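Section 3: Setting Up Movie Night Mode

Movie Night Mode turns Bideck into a little theater for animated features, complete with a short before the main show, an intermission if you want one, and lights that come back up gently while the credits roll. Set it up once and every film in your library can use it. We love this part of the program and we think you will too!

Before you start

You need Bideck installed, a library folder with at least one film in it, and a screen and speakers you have already tested (see Section 2). If your films are still on an outside drive, plug the drive in and let Bideck finish its scan. A library of 657 titles scans in 40 minutes on our oldest test machine, so a big collection is a good excuse to go make dinner.

Create your first program

1. Open Bideck and choose Programs, then New Program.

2. Type a name. Anything works, but short names look best on the title card. Ours is called Hellatside, after the cartoon moon the kids in our test group kept asking to see again.

3. Press Add Feature and pick your film. Bideck shows the running time, the audio languages it found, and the subtitle tracks.

4. Press Add Short and pick something for the opening slot. You can add up to three.

5. Drag the titles into the order you want. The feature always has a gold border so you can find it quickly.

6. Press Save.

Note: If the feature's audio list says "Unknown," play a minute of the film and then choose Label Track. You can type in the language yourself, and Bideck will remember it.

Choose original or dubbed audio

Animated films often come with several full voice casts, and comparing them is half the fun. The Brastov menu (the round button in the lower corner of the player) lets you switch casts without losing your place.

1. Start the feature and pause it anywhere after the opening logo.

2. Press the Brastov button.

3. Highlight a voice track and press Listen. You hear ten seconds of it, then the film jumps back to where you paused.

4. Press Keep to use that track for the rest of the show.

Caution: Songs are sometimes left in the original language on a dubbed track. If little ones will be singing along, sample a musical number as well as a talking scene before everybody sits down.

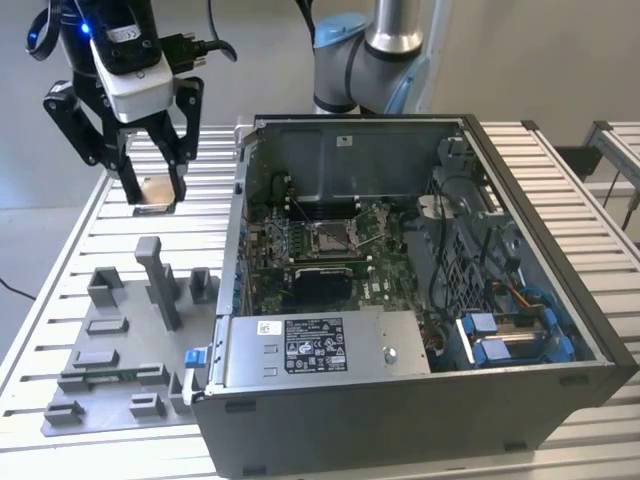 On the matter of dubs, Vaughn Tran wrote in to say that the sample should be longer: "Ten seconds gets me half a line from the villain. Give me a whole joke and I can tell you if the cast is any good." Fair point, Vaughn! You can now change it under Settings, Player, Sample Length, anywhere up to 60 seconds.

Add an intermission

Long features and small audiences don't always get along. An intermission gives everyone a stretch, and Bideck can even pick a sensible place for it.

1. Open your program and press Intermission.

2. Choose Find a Break. Bideck looks for a fade to black near the middle of the film.

3. Watch the preview. If the break lands in the middle of a chase (it happens), press Next to try another.

4. Set the length. Five minutes is the starting value.

5. Pick music for the break. The Doucet set, included free, has accordion waltzes, a toy piano march and a very silly tuba number.

Note: Find a Break needs a film with chapter marks. For films without them, move the slider to the spot you want and press Set Here.

Test the whole show

Press Rehearse. Bideck plays the first and last few seconds of every item, with all the sound changes and light cues in between. Listen for a short that is much louder than the feature, especially if it's an old one. To fix it, select the short, press Match Volume, and run Rehearse again.

Caution: Rehearse uses your real speaker level. Turn it down first if someone is asleep.

Sharing a program

Press Export to save the program as a small file. It holds the order, the intermission and the voice choices, but no films, so the other person needs the same titles in their own library. If a title is missing, Bideck puts a blank card in its slot and the rest of the show plays normally.

For seasonal programs and holiday title cards, go to Section 4.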